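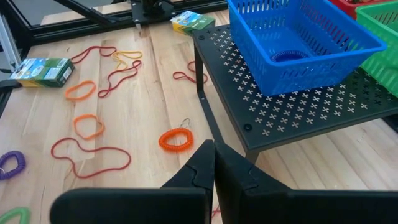 Every June I promise myself to sort the small things, and every June I sort the big things instead, because they make a nicer difference to look at. This year I started from the other end. I do not mean pens or paper, which already have their place. I mean the things that have no proper name in my house, the ones I call "the stretchy things." Red elastic cords, rubber bands in orange and yellow, and those coiled plastic wristbands with a little metal ring for keys. When they are spread on a wooden table you can see how little they have in common except that they stretch, and still for years I kept them all in one jar. The result was always the same. I pulled one cord and half of the jar came with it.

My friend Yung-ching Chu has a strong opinion about jars. She says a jar is a good place for something you pour and a bad place for something you pull. I did not take this seriously when she first told me, in her kitchen in Cestham, but I have repeated it to many people after that.

So on Friday evening I emptied the jar. I made three groups, and I want to write down how I decided them, mostly for myself, so that I do not have to think it all again next year.

The first group is the cords. A cord does not want to be a circle. If you leave it alone it makes a wavy line or a small tangle, and two cords left together will find each other. I now fold each one in half, fold it again, and put a paper strip around the middle. I tried a twist of wire before, but the wire caught the fabric of the cord and pulled out small threads.

The second group is the rubber bands. I test each by stretching it slowly near the window. If I see tiny cracks, it goes to the trash. The good ones I keep flat in a shallow box, by size and not by color. In the beginning I sorted by color, and it looked very pretty, but when I need a rubber band I need a long one or a short one. I have never needed a yellow one.

The third group is the coiled wristbands. These I like the most, I admit. I used to wear a purple one when I went to the swimming pool in Rerkanham, with the locker key on it, and it left a spiral pattern on my arm for one hour after. They should not be stored stretched, or the coil becomes lazy and does not come back. I hang them from a hook by the metal ring. A basket is also fine if there is nothing else inside with a hook or a tooth, for example a hair clip.

After the stretchy things I had courage, so I continued with the drawing supplies.

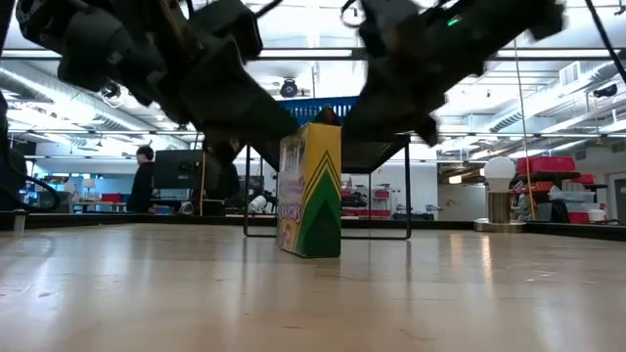 With crayons my rule is simple: they stay in their own carton as long as the carton can stand. A tall, narrow box of 24 takes almost no place on a shelf, and when it stands up you can read the side and know what it is. I know many people prefer to put all crayons together in one big tub. Veronica Munteanu did this for her two boys, and she told me they use only the crayons from the top, and the ones at the bottom get broken and collect a kind of gray dust. She has gone back to cartons now. When a corner opens, she repairs it with tape on the inside, so that the print stays clean.

I do the same, with one addition. Before I put the crayons back I wipe each one with a dry cloth, especially the yellow and the white, which take the color of their neighbors. It is slow work but a pleasant one. I listened to the radio and did not notice the time, and dinner was very late.

The jar itself I washed, and it has lentils in it now. Yung-ching will approve, I think, because lentils can be poured.

What I have not solved is the small metal rings. I have 17 of them without any key or wristband, and I do not remember from where they came. They are too small for the shelf and too many for the hook. For the moment they are threaded on one of the short cords, tied with a simple knot, and this makes a noise like a very small bell each time I open the drawer. If you have a better method, please write it in the comments. Next week I want to look at the tape and the string, but the string is a long subject and I may need two evenings for it.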